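Ticket: Suture pad – edges of the cut do not stay closed
Product: Balaskas practice tissue pad
Opened by: Perrine Pruvost
Assigned to: Ronaldo Barbosa, Elalix support
Status: Open

Perrine Pruvost wrote:
Hello, we practice interrupted sutures on your pad in our training room in Mitby. The problem is the same on 2 pads from the last delivery. When the knot is tightened, the edges come together, but after some minutes the cut is open again next to the stitch. On the older pads we did not have this. I also find that the red color goes out of the cut and onto the surface more than before. We use black thread and we did not change the thread.

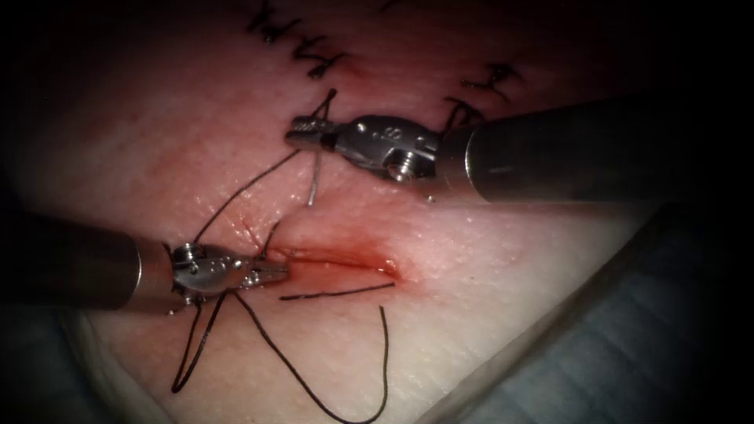

The pads were kept in their closed bags until the morning of use. I moistened the surface with water as it is written in the leaflet. Please tell me if I must send the pads back or if there is a setting of the work that I should change.

Ronaldo Barbosa wrote:
Thank you, Perrine. Please let me know three things. How deep is the cut? How far from the edge does the needle go in? And is the pad fixed on the base, or is it free on the table?

Perrine Pruvost wrote:
The cut is 5 mm deep, made with a new blade. The needle goes in 4 mm from the edge. The pad is fixed on the base with the two side strips – maybe too tight, I am not sure. My colleague Tsehay Feyisa thinks that the strips pull the pad to the sides.

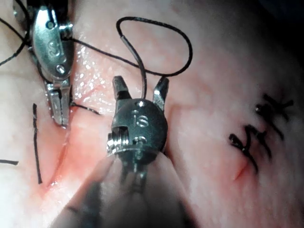 Today we loosened both strips and left the pad to rest for 90 minutes before the next try. The first stitches hold better. I would still like to know what is the correct tension, because the leaflet says only "firm".

Ronaldo Barbosa wrote:
Firm means that the pad does not slide when you push it with a finger, and not more. I will ask Mechthild Bühler to correct the leaflet. Could you check also for marks in the surface that are not from the blade? They can show where the pad was stretched or folded. 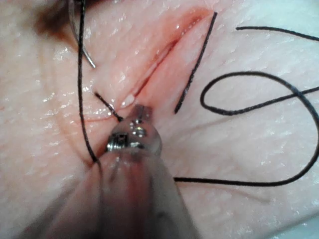

I checked the surface as you asked, after I wiped the base and looked at the strips again. There are many small creases in the texture. There is also one thin, pale line which curves away from the lower end of the cut, to the left, and this one I did not make with the blade. The cut is flatter and more drawn together at that lower end, and at the upper end it becomes wider. Could the line be a fold from the packing? I keep this pad for you and I do not cut it again.
– Perrine

Ronaldo Barbosa wrote:
A fold is possible. Please keep the bag too, I need the lot number from it. A replacement pad will be sent to Mitby, and I leave the ticket open until you have tried it with the looser strips.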